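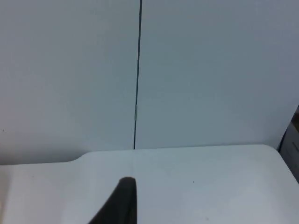
*Letay Negash – Sunday, October 27, 2024 – kitchen, late, second pot of tea*

The clocks went back and I used my extra hour on the dough, which is the best use of an extra hour I can think of. I was up at what my body swore was seven and the phone said was six, and the street was completely silent, and I stood there in my dressing gown with my arms floury to the elbow feeling like the luckiest person in Worku Street.

So! The rye. I have been at this since April and today is the first time I've got a loaf I would put in front of my mother. Dark crust, a proper crackle when I took it out, and a smell that got Ye-seo down from the top flat in her socks to ask what was going on. I gave her the heel with butter on it. She said nothing for a bit and then asked for the other heel.

What I changed: 500 grams of flour as before, but much more of it wholemeal rye, and I fed the starter twice yesterday, once after lunch and once before bed. I also stopped fussing. All summer I was opening the oven door every few minutes to look, and letting the steam out, and then wondering why the top was dull. Today I put it in, set the timer and went and cleaned the bathroom. I must remember this for next time – go and clean something.

Kiros says it's the flour. He would, he's the one who told me about the Belik mill and he's been waiting months to be right. We drove out there a fortnight ago, him and me and Nisreen in the back with her knees up because of the spare tyre, and it was one of the loveliest afternoons of the year. The mill's on a bend in the river just past Zoltbridge, with a tiny shop where the door sticks, and they let you go up the ladder and watch the stones turning. The noise comes up through your feet. I bought two bags and then went back in from the car park and bought another one. Nisreen bought oats and has eaten porridge every day since and texts me about it.

Now the question is keeping the bread. Rye is meant to be better on the second day, and better again on the third, and I've never had a loaf good enough to test that on. I left the last one in a paper bag and by the Wednesday you could have tiled a roof with it.
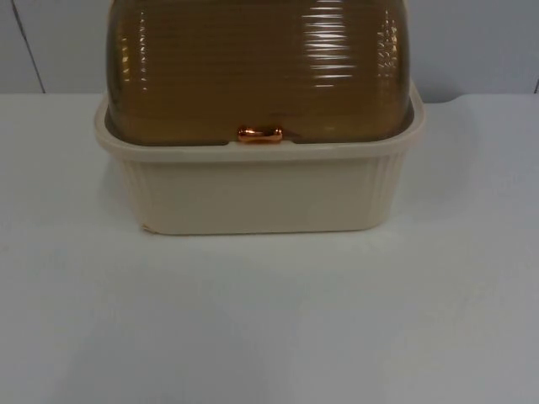
Gemechu wraps his in a tea towel and leaves it cut side down on the board, and his grandmother did the same, and he won't hear a word about any other method. Ye-seo slices hers straight away and freezes it, which I can see the sense of, but it makes me a bit sad. I want a loaf sitting there that I can cut from when I feel like it. I'm going to try the tea towel first and see how it is by Tuesday. If it's gone hard I'll make breadcrumbs and tell Gemechu, gently.

The baking swap is next weekend and I've decided to take rye. There, it's written down. Last year I took scones, because you can't go wrong with scones, and then I went wrong with scones. They were flat as coasters. Kiros took three to be kind and I saw him feeding one to a duck. But this is a different thing altogether, I'm really excited about it, and if I bake on the Friday night it'll be on its second day when people cut it. I might do one with caraway and one plain. Nisreen hates caraway but she'll be so full of porridge she won't mind.

Other things. Rang Mum after lunch and talked for ages. She's going to write out her himbasha recipe for me, or her version of a recipe, where everything is measured in "enough". I asked how much cardamom and she said, "Until it's right." I do love her. I'd like to do that one for the swap in spring if I can get the pattern on the top neat, hers always looks like a wheel and mine looks like something's driven over it.

Walked up to the allotments before it got dark, which was horribly early, and picked the last of the chard. There are still a few leeks. Smelled bonfires all the way home.

Need to get: caraway seeds, more salt (the coarse one), string, a birthday card for Kiros. Feed the starter before bed. It's already climbing up the jar and I've only just washed the bowl, so I might do some pancakes with the leftover bit in the morning.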